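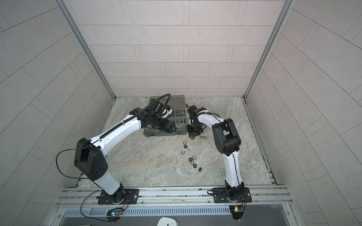 Okay, so I finally caught up on Jerley and I have feelings. Big ones! If you haven't seen the last 2 episodes, go watch them and come back, because I'm about to spoil everything.

So Dreltus (the shipping company, not the town, and yes they really did give both of them the same name) has been sold out from under the Huenchumán family, and the grandmother knew the whole time. She sat through that entire birthday dinner passing the potatoes! I went back and watched it again and she won't look at her son once, not even during the toast.

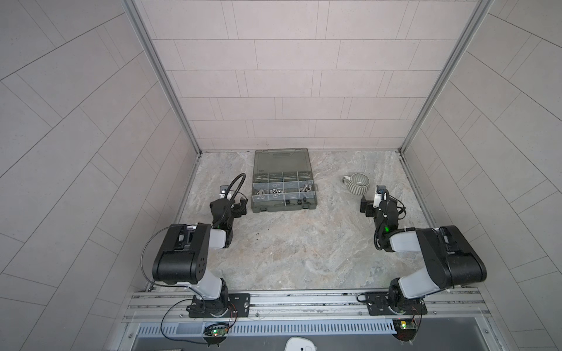
Is the grandmother the one who sent the letter? My money's on the younger daughter, who was alone in the study the night the stamps went missing.

I know the message board is convinced it was the doctor, but he was stuck at Odus with the broken ferry that whole week. Unless the writers forgot about the ferry, and they did forget about the baby for most of last season - so who knows.

I put my theory up on the board on 07/08/2018 and went to bed feeling pretty smug. By morning there were 67 replies, most of them telling me I was wrong.

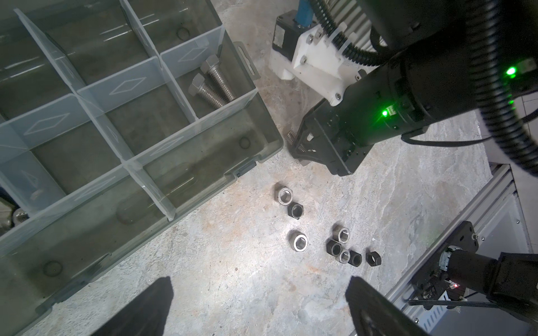 Marsh_lantern wrote that the daughter can't have done it, seeing as the letter was typed and she's the one who threw the typewriter in the lake. Fair point, and it bugged me all through breakfast. But we only ever saw her carry the case down to the dock. We never saw inside it!

Anyway, the part I can't let go of is the wedding. They've been building up to it for six episodes, with the dress and the awful cousin and that song, and then it happens off screen?
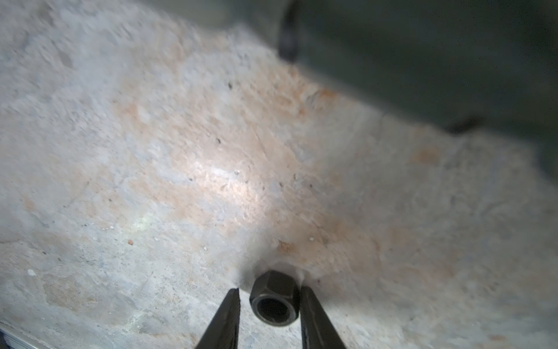
I wanted the vows. I wanted the cousin to stand up and ruin everything in front of the whole church. What we got was a phone call and a slice of cake in a napkin, and then straight back to the lawyers.

The new season starts in November and I'll be watching, obviously, complaining the whole way through. If the typewriter turns up before then, come find me in the comments.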